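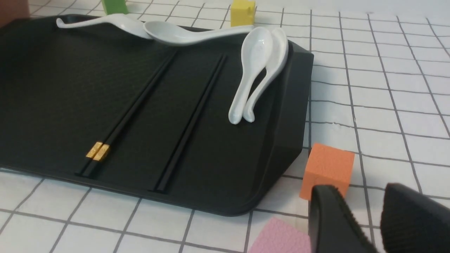

Sorting and Trays

Sorting means putting things into groups. Each group needs a rule. With tableware, the rule can be the kind of object: spoons in one group, chopsticks in another. The rule can also be color or length. The same objects may form different groups when the rule changes.

Soup spoons and chopsticks have different shapes, so they take up space differently. A soup spoon has a deep bowl that holds liquid. Two spoons of the same shape can nest — one bowl sits inside the other — and the stack uses less room. Chopsticks are long and thin. They are used in pairs, so a set of 6 pairs has 12 sticks.

A tray has a flat base and a raised rim. The rim stops objects from sliding off when the tray is carried. Small blocks are not tableware, so under the first rule they stay outside the tray.

Try it: Mix some spoons and chopsticks on a table. Write down one rule. Sort for 60 seconds, then check each group. If an object fits two groups, the rule needs more detail.

Text: Othmane Benkirane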